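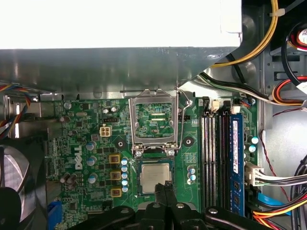 Chapter 8
Contact Faults in Socket Work

8.1 A seating fault on the Gatholm cell

Most faults in automated disassembly are small. A finger lands slightly off its target, the force limit is set too high, and a part is damaged before the controller has any reason to stop. This chapter takes up one fault of that type, recorded by Lautaro Montecinos on the Gatholm cell, where processors are moved between desktop motherboards and a holding fixture.

On attempt 4 the arm released a processor before it was level. The controller logged a normal release, and the next command pressed down on a tilted part. Two contacts in the socket were bent. The force trace, 3072 samples long, showed the error clearly - but no rule in the program was reading it.

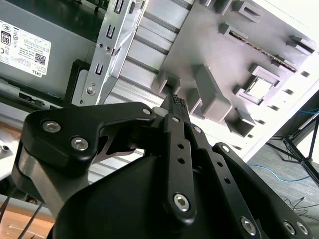 Clearance is the second source of trouble. A planner that models only the fingertip will approve paths that the rest of the hand can't follow. The linkages are much wider than the point where the fingertips meet, and inside a case they must pass the power supply, the drive bay rail and the molded tabs of the plastic panel. Nga Dương's review found that the collision model left out the outer linkages entirely.

A contact with the case wall may go unnoticed if the force is low. It still shifts the hand, and the shift 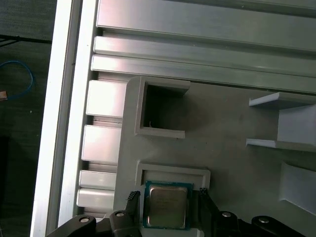 is carried into the next placement. Section 8.2 shows how to measure this offset and when to stop the cell.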